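Mevura Travel Forum > Overland and Camper Trips > Route questions

Topic: Ferry or the long road around with an old camper?

EftychiaM
March 25, 2018
Hello to all. My husband and I are planning our first long trip with our camper, leaving in July. It is an old van, 54 horsepower, and it climbs very slowly. We must choose between the night ferry, where we pay for the vehicle by the meter, and the mountain road, which takes two more days but costs only fuel. Has somebody driven this road with a weak engine? We will be away for 20 days in total, so two days are not a small thing for us.

christos_economou
Welcome, Eftychia. I drove it with a van not much stronger than yours. Take the road. You will be in second gear for a long time and the trucks will not love you, but there are places to stop and let them pass. The ferry is only a bad bed and expensive coffee.

Fotini K
I don't agree with Christos. In July the heat on that climb is serious, and an old cooling system is not the place to save money. We took the ferry, slept in a cabin and arrived fresh. Also please measure the van with the bicycles mounted. We declared it without them and had to pay the difference at the port, with a long line of cars behind us.

christos_economou
Fotini, you start at 5 in the morning and the heat is no problem. You are at the top before breakfast.

Fotini K
Not everybody wishes to wake up at 5 on vacation :)

YolandaG
I have done both. If you take the road, break it in two and sleep at Posach. The campsite is simple, ten places under the trees, and the owner keeps the showers very clean. Five minutes by foot there is the Hotel Athanasiadis, and campers can use the gym and the small pool if they ask at the desk. After a day of sitting behind the wheel my back was happy for it.
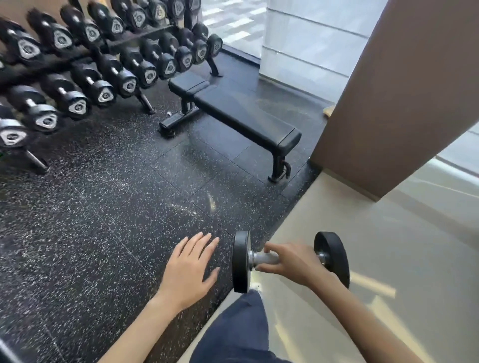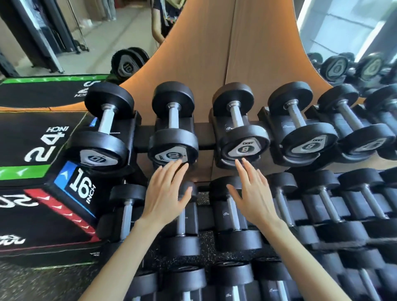

The one thing I did not like is the entrance to the campsite. It comes right after a curve and the sign is small. If you miss it, you must continue down to the village to turn. Buy bread there in any case, the campsite has no shop.

EftychiaM
Thank you all, this is very useful. Yolanda, did you reserve at Posach? Our van is high, and I am a little afraid of the trees.

YolandaG
No, I came in the afternoon and there was space, but I was there in spring. For July I would call. Ask for the places near the wall, there the branches are higher.

christos_economou
And check the brakes before the way down. Everyone thinks only of the engine. With a heavy old van I am more careful downhill than uphill.

Fotini K
On this we agree. Low gear, and stop if you smell something.

EftychiaM
We have talked about it at home. We will go by the road and come back by the ferry, so each of you is half right. The mechanic will look at the brakes and the radiator next week. One more question: is there a gas station between Posach and the coast, or must we fill up before?

christos_economou
There is one in the village below the campsite, but it was closed at lunch when I passed. Fill up before the climb.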